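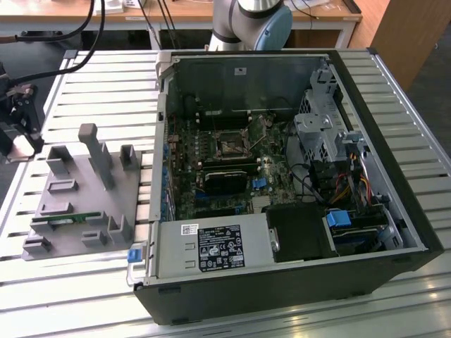 A tower with its side panel off.

I finally gave up on my old desktop in December, and I've been meaning to tell you how the move went. The short version - back up your photos before you do anything else! I had 2,000 of them in one folder called "misc" (don't judge me), plus every recipe my aunt ever typed up.
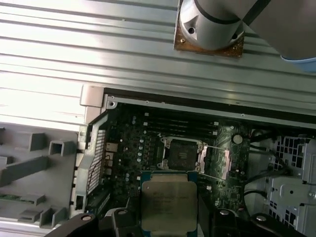

Eduard Halás from the Zodov repair evening talked me out of buying new. He said most of us only write emails and pay bills, and a used machine does that fine. I paid 80 dollars for mine at the Dovton swap and spent two evenings copying things over, with a lot of tea. 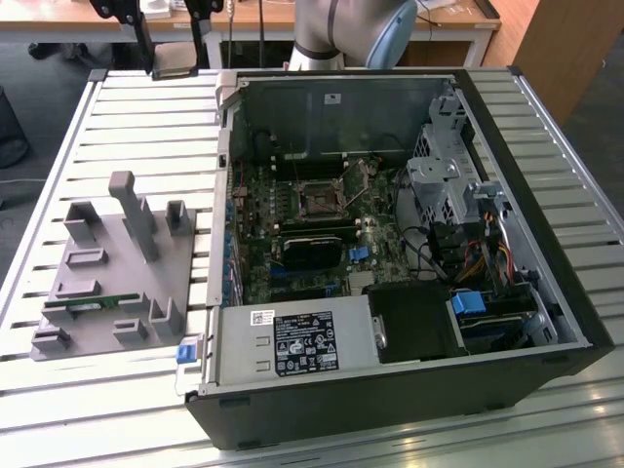

The copying was the dull part. Sorting was lovely - I found the choir trip to Zustorberg, which I thought I'd lost for good, and a letter I never sent. I've printed the best ones for the hall board, so come and find yourself. 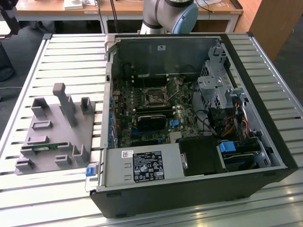
Inside the case, with the memory slots above the processor socket.

If you've got an old machine in the closet, bring it along next time and we'll get your pictures off it together.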